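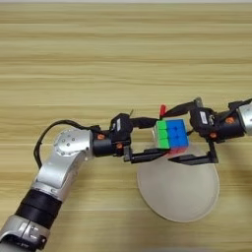
Dos pinzas para un cubo. Debajo, el plato blanco.

Imprimir este tema | Enviar por correo

Foro > Almacén y preparación de pedidos > Automatización

Tema: Brazos en la mesa de surtidos, ¿alguien lleva ya unos meses?

**mesa_cuatro** escribió:

Buenas. Trabajo en preparación de surtidos en Flurix, que para el que no lo conozca es una nave donde llega género mezclado (juguete, herramienta pequeña, regalo de empresa) y sale en lotes. Desde noviembre tenemos una mesa con dos brazos que hacen parte de lo que hacíamos a mano: coger la pieza, girarla, pasarla de una pinza a otra y dejarla donde toca. Nos dijeron que era para quitarnos lo repetitivo. Lo repetitivo ahora consiste en mirar cómo lo repiten ellos.

No vengo a llorar, que conste. Mi espalda está mejor. Lo que quiero saber es cómo habéis arreglado en otros sitios el tema de las categorías, porque yo era "preparador" y ahora hago de preparador, de vigilante de mesa y de persona que recoloca el destornillador. En la nómina sigo siendo preparador.

**torno_viejo** escribió:

En la nuestra lo arreglaron cambiando el nombre del puesto. Ahora soy "técnico de célula". El sueldo no se ha enterado.

**K. Pillai** escribió:

Yo estoy al otro lado, en Brelum, montamos mesas de este tipo (la de mesa_cuatro no es mía, por si acaso). Una cosa que veo en casi todos los clientes: compran los brazos pensando en la velocidad y luego lo que cambia es el orden del trabajo. Antes el preparador decidía qué cogía primero sin pensarlo. Con la mesa esa decisión hay que escribirla en algún lado, y quien sabe la respuesta es el preparador. Si no le preguntan, la escribe uno como yo, y sale lo que sale.

**mesa_cuatro** escribió:

A nosotros nos preguntaron. En una reunión de 20 minutos, de los cuales la mitad fue el café. Tenemos 1148 referencias, echa cuentas.

**thenmozhi_k** escribió:

Hola, Thenmozhi Kotian, encargada de turno en otra nave, no en Flurix. Voy a llevar un poco la contraria. Antes de la mesa hacíamos 178 lotes por turno con cuatro personas, y dos de esas cuatro acababan en el fisio. Ahora en los lotes de pieza pequeña hay una persona por mesa y las otras han pasado a control y a expediciones. No se ha ido nadie a la calle. Ya sé que no en todas partes es así, pero me cansa un poco que cada hilo sobre esto empiece con el entierro.

**torno_viejo** escribió:

Thenmozhi, el entierro lo ha puesto usted. Aquí hablábamos de la nómina.

**thenmozhi_k** escribió:

Pues de la nómina: nosotros sacamos un plus de supervisión. Pequeño. Costó un invierno entero de correos. Si le sirve a alguien, lo que funcionó fue apuntar durante un mes cada vez que una persona tenía que intervenir en la mesa, con la hora y el motivo. Cuando dirección vio la lista dejó de decir que la mesa iba sola.

**mesa_cuatro** escribió:

Eso de la lista me lo apunto. Subo otra de la mesa para el que preguntaba por privado qué tipo de pieza mezclamos.

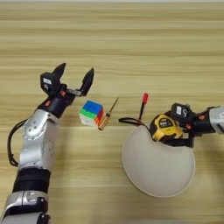

El problema gordo de los surtidos es que cada pieza pide que la cojan de una manera y el preparador veterano eso lo lleva en los dedos. Con un lote de piezas iguales no hay discusión, la máquina me gana y yo encantado. Con el género revuelto ya es otra cosa. Mirad el destornillador del mango ámbar: tiene el mango pegado a la esquina del cubo, y a mí para separarlos me sobra un meñique, pero a alguien le ha tocado pensar por dónde entra una pinza ahí. El flexómetro amarillo, en cambio, es un bloque y lo tiene la pinza de la derecha agarrado por arriba, en el plato, que es como lo cogería yo. Así que mi trabajo se ha vuelto saber qué pieza es flexómetro y cuál es destornillador, hablando en general. Eso no venía en ningún curso, y me parece que vale más que lo que hacía antes. La empresa, de momento, considera que vale exactamente lo mismo.

**K. Pillai** escribió:

Firmo lo del flexómetro. En Brelum a eso lo llamamos "agarre" y lo cobramos por horas. Pide que te pongan en la mesa de puesta a punto, no solo en la de producción. Hay firmas que ya lo hacen y se nota en las paradas.

**Borivoj_T** escribió:

Perdonad el español, lo aprendí en obra. Yo soy mantenimiento. Para mí el cambio es que antes me llamaban por cinta rota y ahora me llaman por "hace una cosa rara". ¿Qué cosa? "Rara". Tengo 2 mesas en una nave y 1 teléfono, y el teléfono es lo que más desgaste tiene. Por favor, apuntad qué pieza era. Lo de la lista de Thenmozhi también es bueno para mí.

**hema_iyer** escribió:

¿Y la formación? En mi empresa (Iyer, sí, es de mi familia, guardaos el chiste) metimos una mesa de dos brazos y mandamos a la misma persona a las jornadas de Lirnilard y al puesto. Error nuestro: cuando se coge vacaciones, la mesa también. Ahora rotan entre varios y se quejan todos un poco en lugar de uno mucho. Lo considero un avance.

**torno_viejo** escribió:

Rotar está bien hasta que a nadie le pagan el plus porque "nadie lo hace fijo". Cuidado con eso. Nos pasó.

**hema_iyer** escribió:

Tienes razón en que es un riesgo. Nosotros lo pagamos por horas de mesa. Es un lío de hojas, pero se paga.

**ravi_pai** escribió:

Leo el hilo entero y sigo sin ver la ventaja para el que está de pie delante. Antes yo charlaba con el compañero de enfrente ocho horas. Ahora enfrente tengo una pinza. De fútbol no sabe.

**thenmozhi_k** escribió:

Ravindran, tú tampoco. Pero lo de la charla es verdad y no lo he visto en ningún estudio de puesto. En mi turno hemos juntado las mesas de dos en dos para que la gente se vea la cara. Prevención tardó en dar el visto bueno, por los pasillos.

**ravi_pai** escribió:

Eso sí lo pediría. Antes que el plus, fíjate.

**torno_viejo** escribió:

Antes que el plus no, Ravi, no nos hundas la negociación.

**mesa_cuatro** escribió:

Resumo lo que me llevo a la reunión con la jefa de nave: lista de intervenciones con pieza y hora, plus por hora de mesa, y que me sienten con el integrador cuando entren referencias nuevas. Lo de juntar mesas lo dejo caer al final, con unas 20 firmas si llego. Hoy he empezado la lista a las seis y a media mañana ya había gastado la hoja por las dos caras. Sigo en el reverso del calendario.

**Borivoj_T** escribió:

¿Pone qué pieza?

**mesa_cuatro** escribió:

Pone qué pieza, Bořivoj.

Imprimir este tema | Enviar por correo

Usamos cookies propias y de terceros para recordar su sesión y medir las visitas. Si continúa navegando, acepta su uso. Aceptar | Configurar

Temas relacionados

Plus de supervisión: ¿convenio o acuerdo de empresa?
Alfombrillas antifatiga, marcas que aguanten
Me han cambiado el nombre del puesto y no las funciones
Rotación de mesas y vacaciones de verano
Parte de averías: modelo en una sola hoja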